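Section 7. Comparing two hands on the washing machine task

7.1 Before you start

This section explains how to compare two hands on the same pair of arms, using a front-loading washing machine as the test object. We wrote it for the Lingate bench, but the steps are the same for any household machine with a round door. Please read 7.1 and 7.2 to the end before you switch on the arms.

You need:

the controller with Trolby 2 or newer installed
both hands, each with its own calibration file
one load of laundry, and please keep the same load for all the runs
the result sheet (Appendix C)
a second person who stays at the stop button

Caution: Do not stand between the open door and the arms while the drives are on. The door gives no protection, and the elbow can come out further than you expect.

7.2 Setting the position

1. Put the machine against its floor marks. If it has moved since the last series, repeat the base calibration from Section 4.

2. Open the door by hand to its full angle. In the comparison the hands do not open it, this is a separate test (Section 9).

3. Start the controller and load the profile "Ocampo-laundry". Wait until both arms report ready.

4. Move the arms to the start pose at low speed.
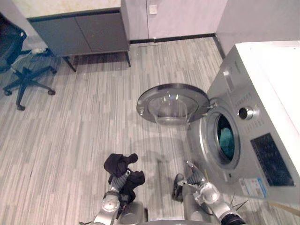 5. Check the cables of each arm while it is in the start pose. They should hang free and should not be pulled tight when the wrist turns. Rocío Leiva lost a full afternoon in March to a connector that was only half pushed in, so press each one with your thumb even when it looks correct.

6. Set the grip force limit to the same value for both hands. The two makers use different scales, and the number on the screen is not enough. Use the conversion table in Appendix B.

Note: The fingers of a multi-fingered hand need more room inside the drum opening than the wrist model shows. Keep the approach point in the centre of the opening. With soft garments the operator often wants to go in low, and then the knuckles rub on the gasket.

7.3 Running the comparison

1. Choose hand A in the menu and press Start. The arm takes one garment, brings it out and releases it at the drop point.

2. Write the result on the sheet at once. A garment which falls between the drum and the drop point is a "drop", also if the arm picks it up again later.

3. If two garments come out together, write "double" and continue. Do not separate them by hand during the run.

4. When the drum is empty, put the laundry back, mix it, and repeat with hand B.

5. Go on with the contact check. The arm brings the hand slowly down over a metal surface, thumb first, and stops at the height saved in the profile. Keep your finger on the stop button and watch the wrist camera during the whole movement.

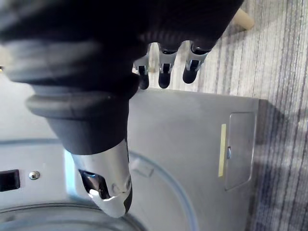
6. Compare the stop height on the screen with the saved value. If they differ by more than 2 mm, calibrate the thumb again before the next run.

7. Save the log under your own name and the hand's serial number.

Caution: Do not increase the speed for the contact check. Fingertips are spare parts with a long delivery time — Enholm does not keep them in stock for us.

7.4 Reading the results

Our reference series has 113 runs, done by Santino Cáceres and Delia Paredes. The log from it has 1,390 lines, and you can open it in any spreadsheet program. Look first at the column "regrip". A hand with few drops but many regrips is usually closing too early, and a later closing point can help more than a higher force.

Compare only series which were made with the same camera settings. If you changed the exposure in the middle, start a new file.

For questions about the profile, write to Fulgencio Salcedo. For damaged fingers or a blocked thumb, write to Zaid Kanaan and attach the last log.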